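Is the "healing spring" at Flistinholm really ancient, or is it a tourism story?

Kiran Malhotra
Posted 26 April 2022

We're renting a place in Mengal for a week and everybody keeps sending us to the spring below the hill at Flistinholm. The leaflet says people have washed their eyes there "since pagan times" and that you must walk three times around the big stone before you touch the water. The sign by the parking lot says the same thing in nearly the same words, which makes me think one was copied from the other.

I've been to a lot of places like this. Half of them turn out to have a legend written by a schoolteacher and printed on a tea towel ten years later.

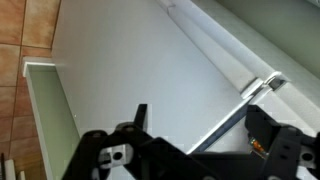

What I'd like to know is whether there is any record of the spring being used before, say, the last century. A church complaint, an old map, a traveler grumbling about the crowds, anything. I also read that the stone was moved when the road was widened. If so, walking around it seems a bit silly, whatever your ancestors did.

We have a free day and it's 11 miles each way, the last part on gravel. Worth it?

Satish Uniyal

You're right to doubt the leaflet. I grew up in Udel, on the other side of the hill, and my grandmother knew the spring but never said a word about walking around anything. She said you left a bit of thread on the alder and went home without looking back. The three circles showed up with the sign, as far as I can tell.

The spring itself is older than the sign, though how much older I couldn't tell you. There's a parish map in the reading room at Flarnengate with a small cross and the word "well" in the right spot. Ask for sheet 331. They'll probably bring you 332 first, the two are kept in the same folder and the labels are hard to read. The map has no date on it, and I don't trust the one penciled on the back.

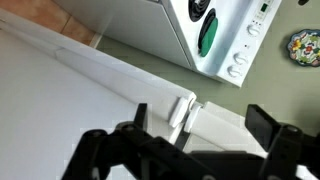 As for pagan times, I've never seen anything that would support it. A cross on a parish map tells you the church knew about the place, and people like to jump from there to druids. I wouldn't. The stone was moved, yes. My uncle watched them do it, and by his account it went 5 yards uphill and got turned on its side.

Go if the weather's dry. The hill has a nice view and the path is short. In February it's all mud and I wouldn't bother. 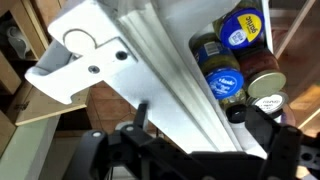

hillwalker_j

Been there, it's a puddle with a fence. There are coins in it now, which I'm sure isn't ancient either. My sister swears it fixed her hay fever but she also started taking pills that same week. Park at the top, the lower lot floods.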